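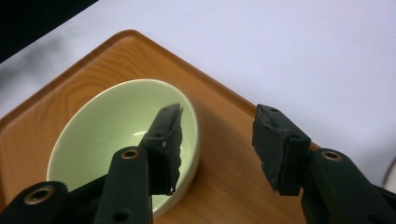
*Station 2, handheld gripper open over the bowl and tray, view from the gripper camera.*

**Pre-session inspection: handheld demonstration gripper and teleop station**
Site: Trarnumgate, bench room
Date: 18 April 2019
Task set: Laryea tableware (bowl to tray, tray to table)
Units covered: handheld gripper, Nakusano follower arm, leader arm, bench

Mark each line OK, WATCH, FIX or N/A. Anything marked FIX stops recording on that unit until it is cleared and initialed. Comments go under the section they belong to.

## 1. Handheld gripper, fingers

- [x] Both fingers open to full width with the trigger released: **OK**
- [x] Fingers close evenly and the pads meet without crossing: **OK**
- [x] Links move freely, no grinding: **OK**
- [x] Brass-colored bushings seated flush in their holes: **OK**
- [x] No cracks in the green plastic links: **OK**
- [ ] Left fingertip pad condition: **WATCH**
- [ ] Right fingertip pad condition: **WATCH**
- [x] Pad screws tight: **OK**

Comments: The left pad is ragged along its inner edge and small fibers are hanging off it. Trimmed the loosest ones with flush cutters after the photo. Do not pull them by hand, the covering lifts. The right pad is scuffed and chipped at the edges but still grips the test block at every angle.

Both pads can be used for the rest of this task set. Replace them as a pair before the Brendalus set starts. If only one pad is swapped, the grip pulls to one side and the person demonstrating starts correcting for it without noticing. We saw this in January and had to throw out 73 demonstrations.

Check the screw again at the halfway break. A quarter turn is enough if it has moved. The plastic behind it strips easily.

## 2. Handheld gripper, camera and tracking

- [x] Lens clean, no fingerprints: **OK**
- [x] Both fingertips in view with the gripper fully open: **OK**
- [x] Camera mount does not shift when pushed with a thumb: **OK**
- [x] Gripper width reads zero when closed: **OK**
- [x] Tracking holds through a slow figure eight over the bench: **OK**
- [ ] Tracking holds through a fast wrist turn: **WATCH**
- [x] Battery above half: **OK**

Comments: Tracking dropped once in the fast wrist turn and came back by itself. Passed on the second and third tries. Operators should keep turns slow at the end of a reach. If the drop tone sounds during a demonstration, discard the take and return to the start position. Do not carry on and flag it later.

## 3. Bench and props

- [x] Table stable, feet locked: **OK**
- [x] Glazed bowl, no chips on the rim: **OK**
- [x] Wooden tray, raised rim smooth, no splinters: **OK**
- [x] Tray sits flat and does not rock: **OK**
- [ ] Glare check: **WATCH**
- [x] Spare bowl on the shelf: **OK**
- [x] Dustpan and cut-resistant gloves within reach: **OK**

Comments: The pale green bowl throws a bright highlight on the inside. It does not hide the rim, so it was left alone. If the overhead lights are changed, repeat this check and note it in the log.

The tray may be turned to any angle between takes. Variation is wanted here, so do not line it up with the table edge every time. Run a bare finger along the whole tray rim before each block.

A chipped bowl comes off the bench even if the chip is small. Use gloves for the pieces if one breaks and sweep the full table before restarting.

## 4. Remote control station

- [x] Emergency stop pressed, arm holds, no drift: **OK**
- [x] Emergency stop released, arm does not move until re-enabled: **OK**
- [x] Leader and follower start in matching poses: **OK**
- [x] Speed limit set to the training value: **OK**
- [ ] Floor tape marking the reach of the arm: **FIX**
- [x] Cable between leader and controller has slack at full reach: **OK**
- [x] Force limit trips on the foam block: **OK**

Comments: The tape has peeled on the door side. A person walking in cannot tell where the reach ends. The follower arm stays powered off until it is replaced. Handheld recording can go ahead in the meantime.

Foam block test was done at low and normal speed. Trip was clean both times.

## 5. Person demonstrating

- [x] Sleeves above the wrist or fastened: **OK**
- [x] Rings and watches off: **OK**
- [x] Long hair tied back: **OK**
- [x] Has read the task card: **OK**
- [x] Knows the discard button: **OK**
- [x] Break set after each block of 100 takes: **OK**

Comments: The gripper feels light for the first few minutes and heavy by the end of a block. Sore thumb or forearm means stop, whatever the count is. Swap hands only between blocks and write down which hand was used.

The target for this set is 3,000 accepted takes. It is not a target for one day.

## 6. Recording

- [x] Disk space enough for a full day: **OK**
- [x] Clock on the gripper matches the recorder: **OK**
- [x] Test take plays back with video and finger width together: **OK**
- [x] Discarded takes go to the discard folder and are not deleted: **OK**

Comments: Test take played back fine. Task label still had the old name from the previous set and was corrected to Laryea.

## Open items

| Item | Status | Needed before |
|---|---|---|
| Floor tape, door side | FIX | Powering the follower arm |
| Fingertip pads, both | WATCH | Brendalus set |
| Tracking on fast wrist turns | WATCH | Recheck tomorrow morning |
| Glare on bowl | WATCH | Any change to lights |

Handheld gripper released for use. Nakusano arm not released.

Initials: ________ Recheck initials: ________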